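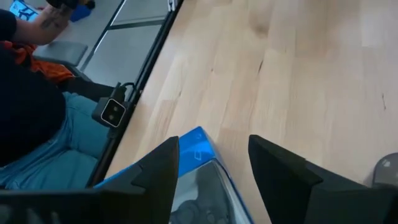
Tukovitz, August

The Hulel Two-Finger Gripper

Chores are hard on hands, and that goes for the mechanical kind too. The Hulel is our gripper for people who want to find out how much of the daily picking up, putting away and sorting a robot arm can really take on. Our short answer this summer: more than we expected, and still a long way from all of it!

The fingers are matte black and come to an angular point, so they can reach in close to a tabletop. That shape has done wonders for small stuff. Pens, spoons, clothespins, the odd screw from the parts tray – the Hulel goes after all of it, and we never get tired of watching.

What it does well today

Picking up single objects from a plain, hard surface is the happy place. In our shop we ran 1,405 tabletop pickups with the Hulel on a Geraghty arm, using household items and bench clutter mixed together, and we read every log afterward (yes, every one). Boxes and blocks were the easy part. Shiny and see-through things are tougher, since a reflection can fool a camera about where an edge is. Wrist cameras help a lot. So does a second view from the side of the table, if you have a place to clamp one.

Wiping a counter works if the arm is holding a sponge block and you've cleared the counter first. Loading a rack works with cups. With plates we're getting there.

What it doesn't do yet

Laundry. We'd love to tell you otherwise. Flat washcloths, fine, but a T-shirt that comes out of the dryer in a ball will keep any two-finger gripper busy for a long time, and a fitted sheet is hopeless. Tying up a trash bag is out as well. On the shop floor, anything that needs a twist and a push at the same moment still belongs to a person, and so do jobs where the parts arrive tangled.

Speed is the other thing. A kid clears a table faster. If you have a slow, steady job that can run while you do something else, you'll like this a lot more than if you're racing the dinner dishes.

Specifications

Fingers: 2, matte black, replaceable
Payload: up to 8 ounces
Cycle rating between finger changes: 200 hours
Mount: Geraghty wrist plate; Clasness plate with adapter ring
Wrist camera bracket: included
Cable: 13 feet

In the box

Gripper body, one set of fingers, spare finger set, camera bracket, hex key, cable, printed setup card. The Clasness adapter ring is ordered separately.

Setup notes

Bolt the gripper on before you route the cable. Run the open and close test with nothing on the table, then again with something soft. Keep your own hands out of reach while the arm is powered – the fingertips are pointed and they don't know you're there.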